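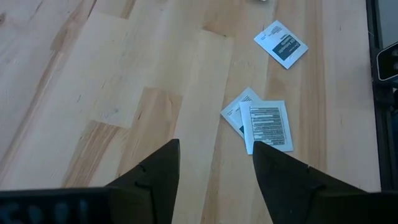
Handout 4: Single-Use Packs and What They Cost

Course: Introduction to Packaging and Household Goods
January 20, 2021

1. What we mean by single use

In the last handout we looked at the large pack: the box, the bottle, the sack. Now we go to the small end. A single-use pack holds one portion of a product, and the portion is meant to be finished when the pack is opened. Sugar, salt, ketchup, shampoo, instant coffee and moist wipes are all sold in this way. Small white paper packets like the three on the wooden tabletop are a common form for wipes.

In the trade you will meet the words sachet, packet, stick and pillow pack. They are not used in the same way in every company. In this course, a sachet is flat and sealed on three or four sides, and a stick is long and narrow with one seal down the back. Packet is our general word for both.

2. Why the portion is small

There are several reasons, and students often mix them in the exam, so please keep them separate.

Hygiene. A guest in a restaurant does not want to touch a jar which many people touched before.

Shelf life. Some products dry out or take water from the air after opening. One portion has no "after opening".

Price. In many markets a family buys shampoo for one wash, as the full bottle costs too much in one payment. The price per gram is higher, but the price today is lower. Keep this difference in mind for section 4.

Control. The seller knows how much is given away. A hotel can plan its coffee by the number of rooms.

3. Layers

A packet may be called "paper" when paper is only the outside. For dry sugar, paper with a thin sealing layer is often enough. For a wet product you need a barrier, usually plastic film or a thin metal foil, and an inner layer which melts and closes under heat. The outer layer carries the print and gives the packet its stiffness.

You cannot judge the layers by looking at the outside. Tear a packet slowly and look at the edge: paper fibers, a shiny line of foil, or a clear film which stretches before it breaks. We will do this in class, so bring two or three different packets from home.

Layers that are glued together are hard to separate again. This is the main problem for recycling – the other one is size, as small pieces fall through the sorting screens.

4. Worked case: the Tromham canteen

The Tromham canteen serves lunch on 195 days in the year. It used 2774 sugar packets in the year before the change, all bought from Stonier. Each packet held 7 grams.

Sugar bought: 2774 x 7 = 19,418 grams, or nearly 20 kilograms.

Packets per serving day: 2774 / 195 = 14.2

The canteen then asked Guvberg for an offer on table dispensers. The dispenser needs cleaning and refilling, and this work must be paid too. A correct comparison has therefore four lines: the sugar, the pack, the labor and the waste. Many first answers have only the first two lines, and then the dispenser looks better than it is.

Also count the sugar that is lost. With packets, guests open one and use half. With a dispenser, some sugar becomes damp and is thrown out. The Nwankwo workbook, chapter 2, has a simple table for this. Use it, but change the loss rates to your own case and write down where you found them.

5. Terms to know

Barrier: a layer that slows down water, oxygen or smell.
Fin seal: two inner faces pressed together so that the seal stands up from the pack.
Lap seal: an inner face on an outer face. It uses less material.
Tear notch: the small cut at the edge where the opening starts.
Headspace: the empty part inside the pack above the product.

6. Homework

a) Calculate the weight of packaging for the Tromham case if one empty packet weighs 0.5 grams.
b) Choose one product which you buy in single portions. Write which reason from section 2 is the strongest for it, and which one does not apply.
c) Describe the layers of one packet you have torn. A drawing by hand is fine.

Write no more than one page for b) and c) together. The time in class for discussion is 30 minutes, and we start with a).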